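This site uses cookies to improve your visit. Accept / Manage settings

How I Tried to Find Out Where Boots Wear Out First

So my project was on footwear and walking, and I picked it mostly because my own winter boots died in August (on a hike, of course!). I wanted to know which part of a boot gives up first, and whether people who walk more on pavement wear down the heel faster than people on trails. I sent a survey around Skundarard and Otine and got 104 replies, which made my week.

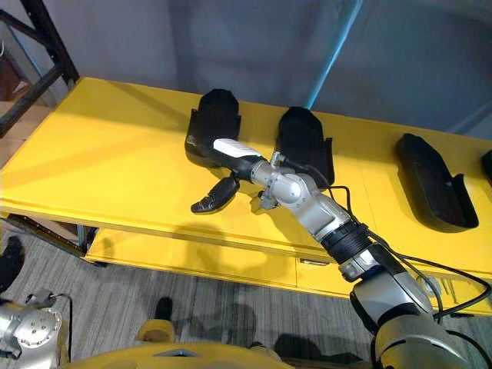
Fig. 1. Black boot-like forms on the yellow bench.

Heels won by a mile, especially with the pavement crowd. The trail walkers complained more about toes, and a few wrote me whole paragraphs about laces – I hadn't even asked about laces! I also kept a step diary of my own, and my laziest day was 2856 steps. Not proud of that one.
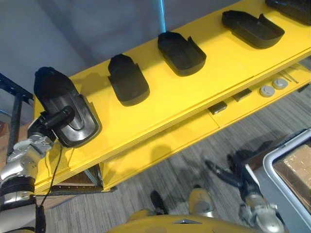 Fig. 2. Black shoe-shaped trays on the long yellow unit.

If I did it over, I'd ask how much people weigh their backpacks down, and I'd drop question 5, since half the class read it as being about socks. I'd also like replies from Arsenault, where the sidewalks are way rougher. My survey sheet and the step diary are in the appendix.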